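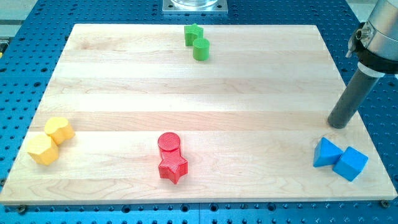

Figure 2. Coloured blocks on a wooden board.

Section 4: Setting up the Bralness timeline of early farming

The timeline shows visitors how people in the Iser valley moved from gathering wild plants to keeping animals and growing grain. Allow 20 minutes for two members of staff. The gallery should be closed to the public while the work is carried out.

1. Collect the key to case 3156 from the museum office and sign the register.

2. Unroll the printed timeline along the north wall, with the oldest period on the left. Dates are given in years BC.

3. Fix the upper edge first, then the lower. Leave the end panel, "First villages", until last.

4. Place the replica sickle and the quern below the panel "Harvest and storage". The quern must be lifted by two people.

5. Put the loan items from the Pascu collection in the case, each beside its numbered label, and lock the case.

6. Switch on the audio guide and listen to the opening passage on the end of the last Ice Age. If there is no sound, see Section 6.

Caution: Original pottery must not be handled without gloves. Fragments from the Lirolside excavation are fragile and stay in their trays at all times.

Note: The dates on the panels follow the text by Hala Bensaid, revised in April. Older panels give an earlier date for the first sheep - these should be returned to the store and not displayed.

Questions about the loan items should be addressed to Kristýna Kováčik, Collections. Faults in the case lighting are reported to the museum office before 4 p.m. on Friday.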